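3.2 Materials and procedure

Heat loss from filled drinking vessels was measured in two shared kitchens, at Norik and at Jesten, between late August and October. The two rooms differ mainly in air movement: the Norik kitchen opens onto a stairwell, while the one at Jesten is closed on all sides and has a single extractor that was kept off during the runs. Vessels were drawn from the ordinary stock of each kitchen and fell into three classes, namely plain ceramic, glass, and insulated. No vessel was used with a lid, as lids were missing for most of the ceramic stock.

Each vessel was rinsed with tap water, dried, and left at room temperature for 40 minutes before filling. Water was poured at 91 °C to a line 15 mm below the rim. Readings were taken with a Kullano probe held at mid-depth, and the run ended when the water reached 40 °C or after 174 minutes, whichever came first.

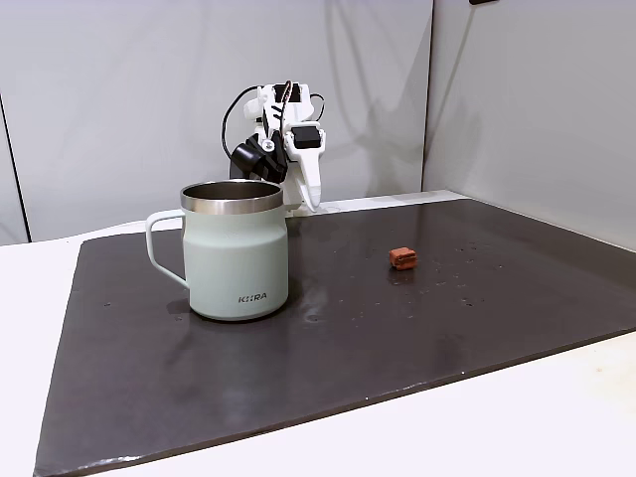

Figure 4. Insulated mug, tall and slightly tapered, with a matte pale green finish.

The insulated class (Figure 4) was the only one in which runs reached the time limit. Surface finish was recorded but not used as a predictor – matte and gloss vessels were too unevenly spread across the classes for a fair comparison. Wall taper was treated in the same way.

A total of 100 runs were kept for analysis. Runs were dropped when the probe touched the wall or when a door was opened during the first ten minutes, a problem confined to Norik. Cooling curves were fitted with a single exponential term following the Kurup procedure, with room temperature fixed at its mean over the run. A second term improved the fit for ceramic vessels in the early part of the curve, where heat passes into the wall, but left the ranking of the classes unchanged – it is therefore reported only in the appendix.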